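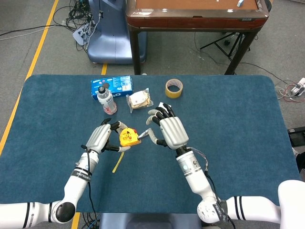
Left hand on the tape measure, right hand going for the metal tab.

Some notes from two weeks of trying out multi-fingered hands on our two-arm setup at Pullanstead. Thread, in no special order.

Until last month we ran everything on parallel jaws. They are cheap and easy to fix, and for boxes and bottles I still have no complaint. The trouble starts with anything that has to be held in one hand and worked with the other. A tape measure is a good test for that. The case is smooth, the tab is small, and the spring pulls back on you.

We compared two hands. The Nekon is the one we were lent for the trial. The Wunora we already had on the shelf. Same arms, same mat, same controller settings for both, apart from the payload numbers.

Test 1: hold the tape case in the left hand, pinch the tab with the right, pull out a short length, let it back in slowly. 27 tries with each hand. Counted as a pass only if the case did not turn in the grip.

Nekon passed 26 of 27. In the one miss the thumb landed short of the tab and closed on air. Wunora did worse. I am not posting its number yet because I found a loose tendon screw afterward and want to run the set again.

Most of the work was on the thumb. Both vendors ship a default pinch where the thumb meets the index finger at the very tip. On a thin metal tab that slides off. Moving the contact point back a few millimeters helped more than any change to the force limit.

Force limit, for those who asked: start low. If you squeeze the case too hard it rolls out of the fingers toward the palm, and then the tab is no longer where you think it is. I wasted a full afternoon blaming hand-eye calibration for this.

Calibration was off too, but only a little. I redid it with the Čierny target board and the error at the fingertips came down enough that I stopped worrying about it.

Cables are still the part I like least. A loop at the wrist needs enough slack for the full roll and not so much that it catches on the other arm. We have moved ours three times. If you have a routing you are happy with on a seven-joint arm, please post a photo.

Head camera vs. wrist camera: the head view is fine for finding the case on the mat. It is poor for the tab once the right hand gets close, because the fingers cover it. Next step is a small camera on the right wrist. I expect that to cost us some reach between the hands.

Controller: running position control on the arms and current control on the fingers. I tried impedance on the arms for the pull. It felt smoother but the tab position wandered, so I went back.

Wear so far: around 2,000 open and close cycles on the Nekon, no play in the joints that I can measure. The fingertip covers are starting to shine and will need to be changed. Ask the vendor what a set costs before you buy the hand.

Next up is packing tape. Finding the end of the roll is going to be its own project. Wunora rerun first, numbers in this thread when I have them.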